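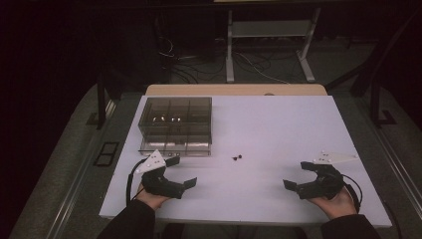
Both hands at the white board.

Catalog > Jewelry Tools > Measuring > Ring Gauges and Mandrels

Print this page | E-mail this page

Moffat Ring Gauge and Mandrel Set

The Moffat set is a finger gauge and a matching sizing mandrel sold together in one roll. It is meant for small jewelry shops, repair counters and people who make rings at home and sell them. The gauge tells you what size the customer needs. The mandrel tells you what size the ring is now. Both parts are marked from the same scale, so a reading taken on one can be carried straight over to the other.

Pristdale has sold the Moffat set from the Grakumstead counter for several years. The current version has deeper engraving on the mandrel and a larger carrying loop on the gauge. Nothing else has changed, and gauges from the older version can be used with the new mandrel.

What you get

The finger gauge has 38 steel rings on a single loop. They start at size 4 and go up in quarter sizes. Each ring has a flat tab with the size stamped on it, and the inside edges are rounded over so they pass the knuckle without scraping. The loop opens with a screw catch if you want to take off the sizes you seldom use or hand a few rings to the customer separately.

The mandrel is a tapered steel rod with a plain round handle. Quarter sizes are marked with a short line, half sizes with a longer line, and whole sizes with a line and a number. It has no groove, which makes it suitable for light tapping with a rawhide or nylon mallet. Stones that extend below the inside of the band will stop the ring from seating properly on a rod without a groove. For those rings order the Plorklow grooved mandrel, which uses the same scale and is listed under Mandrels.

The roll is brown canvas with two ties. There is a spare pocket for a pencil or a small file.

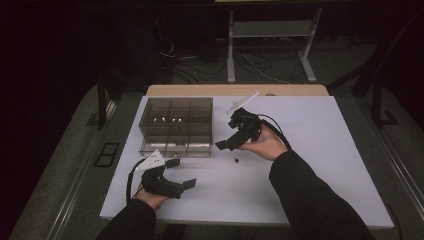 Clear divided box with small metal parts.

Measuring a finger

Start with a ring you expect to be slightly too big and work down. The right gauge ring goes over the knuckle with a little resistance and does not spin freely at the base of the finger. If the customer has a large knuckle and a narrow finger base, find the smallest ring that will pass the knuckle and write down both readings. The person doing the sizing will want to know, especially if sizing beads may be needed.

Fingers change during the day. They tend to be smaller in the early morning and in cold weather, and larger after exercise or a salty meal. If the reading falls between two sizes, ask the customer to come back at a different time – late afternoon is usually a fair average. In August, go by the second reading if the first was taken right after someone walked in from the heat.

The gauge rings are narrow. A wide band fits more tightly than a narrow one of the same size, so a customer buying a wide band will normally need to go up by a quarter or a half size. We also stock a wide-band gauge, sold separately, which takes the guesswork out of this.

Always measure the finger the ring will be worn on. The same finger on the other hand is often a different size.

Reading the mandrel

Slide the ring down the rod until it stops by itself. Do not push it or turn it. Hold the mandrel level with your eyes and read the line at the center of the band. Some shops read from the leading edge of the band instead, and either method works as long as everyone at the counter uses the same one. The Moffat scale is engraved for center reading.
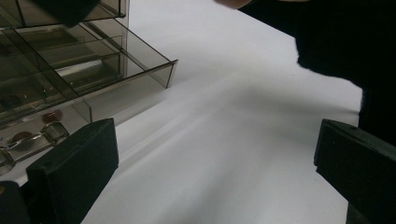
A ring that has been worn for many years may be out of round. It will touch the mandrel on two sides and leave a gap on the others, and the reading will be too small. True it up first, then measure again. Write the new reading on the job envelope next to the old one so the customer can see why the number is different from what they were told when they bought it.

Rings with hollow bands, tension settings or inlay should be measured only and never struck on the mandrel.

Using other scales

The set is marked in US sizes only. A conversion card for British and European sizes is packed in the roll. The conversions are rounded to the nearest quarter size. For an expensive order from overseas, ask for the inside diameter in millimeters and check it with calipers.

Care of the tools

Wipe the mandrel with a dry cloth after use. A thin coat of light machine oil will keep it from spotting if it is put away for a long time, but wipe the oil off before a customer's ring goes on. Gauge rings can be cleaned with rubbing alcohol between customers. Do not file the gauge rings or use them as a form for bending wire – they will go out of size, and the guarantee does not cover that.
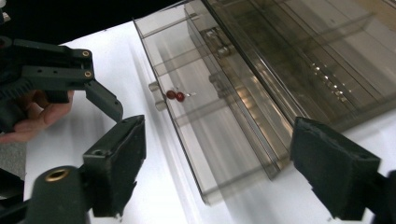

Keep the mandrel in the roll when it is not in use. Dropping it on the narrow end can raise a burr, and a burr will scratch the inside of a polished band. A small burr can be taken off with fine emery paper. If the tip is bent, the rod should be replaced.

Guarantee and ordering

The Moffat set is guaranteed for 2 years against faults in the steel or the engraving. Return the whole set, including the roll, so we can check the gauge against the mandrel. Normal wear and damage from hammering are not covered.

Orders over $200 ship free from Grakumstead. Smaller orders go by regular parcel at cost. The gauge and the mandrel can each be ordered separately at the single price, and spare gauge rings are available in every size. Please give the size stamped on the tab when ordering spares.

Related items: Plorklow grooved mandrel, wide-band finger gauge, rawhide mallet, job envelopes.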